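Toy library sorts its stock ahead of August reopening

Mwakyusa Toy Library will reopen its loans counter in August after a full sort of its play food, balls and other small pieces, coordinator Caroline Mussa said.

The library lends toys to families, playgroups and family day carers. Its pretend kitchen and market sets are the most borrowed items on the shelves, and also the ones that come back with the most pieces missing or mixed up.

The sort is being done on wooden-topped tables in a large open workspace in the Mondasov building, where the library has been based while its own rooms are painted. Plastic fruit and vegetables are laid out on the tabletop and small round pieces go into clear plastic containers, so borrowers can see what they are getting without taking off a lid.

"We used to use cloth bags, and you would have to tip the whole lot on the floor to find out what was in there," Ms Mussa said. "Parents kept asking for something they could look through."

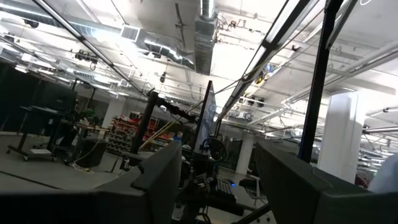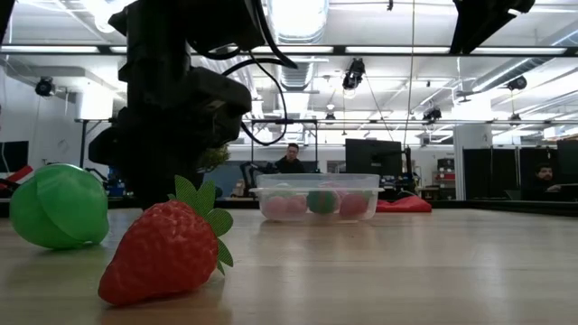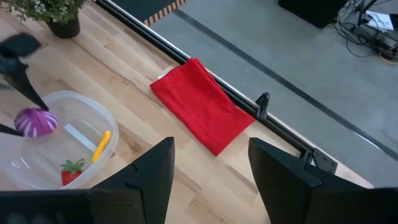
The workspace and toys at the Mondasov building. Second photo: a toy strawberry on the table, with balls in a clear container behind it.

Ms Mussa said 104 sets had been checked so far and nearly 40 were still to be done. Sets with only a piece or two missing will be made up from spares. Those that can't be completed will be split up and lent as mixed tubs at a lower fee.

Balls have been the slowest job. Many were returned loose over the past year, with no tag to show which set they belonged to, and they are now being grouped by size before they go back out.

Each container will carry a printed card listing its contents. Borrowers will be asked to check the card when they pick up a set and again before they return it. There will be no charge for a single lost piece, but the library would like to be told about it.

Steinar Ketilsson, who looks after the catalogue, said the old numbering system would be dropped. Sets will be listed by colour and theme, with a short note on the size of the smallest piece.

"People ring up and ask for the market set or the breakfast set," he said. "They don't ask for a number."

The loan period will go from two weeks to three. Members can have up to three sets out at a time, and holds can be placed by phone or at the counter.

Returns are being accepted at the Mondasov building until the counter reopens. The library has asked families to wipe toys down and put them in a bag with their name on it. Clean play food in good condition is also welcome as a donation, but the library can't take soft toys or anything that needs batteries.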